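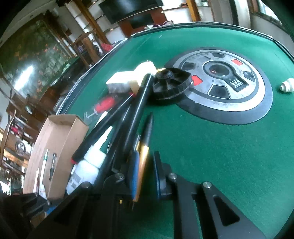
How Does a Pen Know When to Write?

Pick up a pen and draw a squiggle. Easy! But why doesn't the ink just pour out all over your paper?

If it's a ballpoint, the secret is right at the tip. A teeny metal ball sits in a tiny socket, and it can spin in every direction. As you write, the ball rolls along the paper – a bit like a wheel – and carries ink from the tube inside. Stop moving and the ball stops too, so the ink stays put.

The ink is special as well. It's thick and sticky, more like syrup than water!

Felt-tip pens have no ball at all. Their tips are full of tiny gaps that soak up ink and pass it along to the page.

Try it! Find 3 different pens and draw a slow line with each, then a fast one. Which line is darkest? Look at them through a magnifying glass – you might spot little gaps in the fast ones.

Put the caps back on when you're done!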